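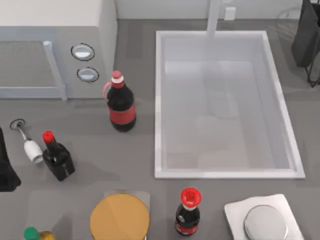
Hi all,

The new grasp filter is in the dev branch of Dandora, and I am really happy with how it behaves in the kitchen scenes! The old version scored every candidate on the object mesh alone and left the collision check to the planner, so we would send the arm off with a beautiful grasp that had no chance of being reached. Now the filter gets a local height map from the simulator and throws out bad approaches before the planner ever sees them. The layout I have been using most is the one with the sink in the middle, and the big soda bottle is the best test in it: it stands right by the corner of the microwave, with that thin pink carrying handle looped on its left side near the neck. The old code loved that loop and would put one finger straight through it. The small soda bottle down below the corner of the sink has open counter near it and was never much of a problem, which makes the two of them a nice pair to compare.

Tainá Prado wrote:

> I pulled your branch last night and got it to build after
> deleting the old message headers by hand (please put that
> in the readme). Two things.
>
> First, the filter is slow on my machine. One call takes 65 ms
> with the default settings, and Susov calls it again on every
> replan. Is the height map being rebuilt each time?
>
> Second, what happens with the round lid or dish on the plate? In my
> runs the depth on shiny metal is full of holes, and I'd expect
> the filter to read a hole as free space and go right in.

Thanks, this was great to get. Taking them in order.

Yes, it was being rebuilt each time, and that was silly of me. Nothing on the counter moves between replans unless the arm has touched it, so there is now a dirty flag on the map. The planner sets it after any contact event and the filter only rebuilds when it sees the flag. With that in, a call takes 3 ms here on the same settings you had. If you use your own planner in place of Susov you have to set the flag yourself. The call is mark_scene_dirty() and it is safe to call too often.

The shiny lid is a harder one. In my runs I was using perfect depth straight from the renderer, so I never saw the holes, and you are quite right that they would come out as free space. I have added a third cell state, "unknown", next to "free" and "occupied". The filter treats unknown cells as occupied for the palm and as free for the fingertips. That sounds odd, but if the fingertips are blocked too you lose nearly every grasp on a metal rim, and the rim is where you want to be. There is a parameter for it, unknown_blocks_fingers, off by default. I would love to hear what it does with your noise model turned on.

I also changed the candidate limit. It used to stop at 50 survivors, sorted by score, and on tall bottles all of them would be tiny variations of one side grasp. It now groups them by approach direction first and takes the best few from each group. You can see the groups in the viewer if you press g. They come up in different colors and it is a joy to watch them disappear as you slide the bottle toward the microwave!

Known problems:

The sink rim. The height map has one value per cell, so the basin wall gets smeared outward and grasps close to the rim are thrown out when they would be fine. A finer grid helps but costs time.

Anything under an overhang. Same cause, and no quick fix.

Random seed 881 crashes the viewer on load. The filter itself is fine with it. Haris Radonjić has the stack trace and thinks it is a bad normal in one of the meshes.

If you want to try it, update Dandora and Kashindye together, as the message format changed. Old logs will still play back, but without the group colors. Reports on scenes I haven't tried are very welcome, above all cluttered ones, and please attach the scene file along with the log so I can replay the same layout.

Cheers,
Dundley maintainer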